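Suturing practice, again

August 23, 2024. Quick one, laundry is going. Spent the whole evening on closing. Chepkoech Ondieki gave me her old notes and they're all about the curve of the needle, follow the curve, dont push. Fifteen stitches, redid most of them. My spacing is still awful. Better than March tho!!
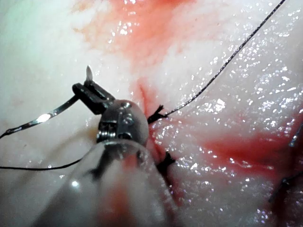

Anyway. Tomorrow it's knots, and keeping the thread from tangling wich is my real problem. Mustard wants feeding. Bye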